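Dodamari Hall lost-and-found table returns for November

The long table by the coat hooks at Dodamari Hall is going up again this November, and anyone who has come home from a supper or a choir night missing something small and dear to them is warmly invited to stop by and have a look. It will be open in the evenings from 6:30 until the hall closes, all month long.

Eldana Feyisa started the table three winters ago, after she spent most of a week looking for her grandmother's earring and then spotted it on the windowsill of the hall kitchen, where some kind soul had set it down. She has run it ever since, with a good deal of help from her cousin Robel Bogale, who does the driving and most of the lifting, and who would like it known that he has never once been late with the key.
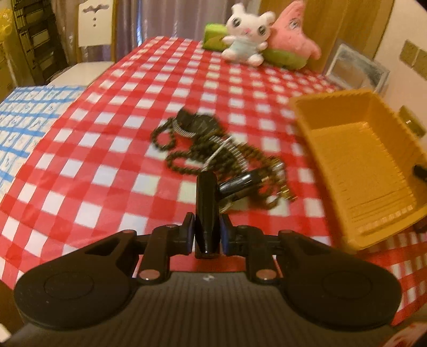

A glossy black tube over the checkered tablecloth.

Last year 409 items were handed in, and 300 of them went home again, which Feyisa thinks is pretty good for a town the size of Clotlow. Single gloves are the hardest to place. Reading glasses come next, and then the lids of casserole dishes, which pile up after the harvest supper and sometimes stay until spring.

"People feel silly coming in to ask about a lid," Feyisa said. "I tell them it isn't silly at all. Somebody's aunt gave them that dish, and now they're covering it with foil."

The happiest return of last season went to Elibariki Shemweta, a retired bus driver who had been missing his late brother's harmonica for eight months. It had slipped down behind the piano, and the tuner found it when he came to see about a sticking pedal. Shemweta played two verses of an old hymn right there by the coat hooks – a little rusty, he admitted, but all the notes were there – and the quilting group put down their needles to listen.
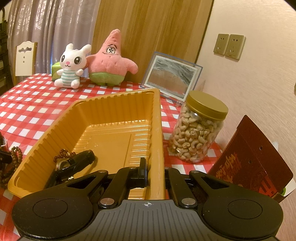 A watch with a black leather strap and dark red prayer beads in a gold-colored tray.

Small things can be dropped off at the hall office or at the Jemal bakery on Irno Street, where Mebrat Teshome keeps a cookie tin under the register. She asks that people write down where they found the item, even if it is only "under a chair," and tuck the note in with it. Bigger things, such as umbrellas and strollers, should go straight to the hall.

Anyone coming to claim something will be asked to describe it first, so it helps to remember a scratch or a bit of engraving. Those who can't get out in the evening may call Hiwot Gidey at the hall office, extension 2319, and she will gladly go and look while they hold the line. Whatever is left at the end of the month will be kept until the spring rummage sale, apart from the gloves, which Feyisa holds on to a while longer in case the other one turns up.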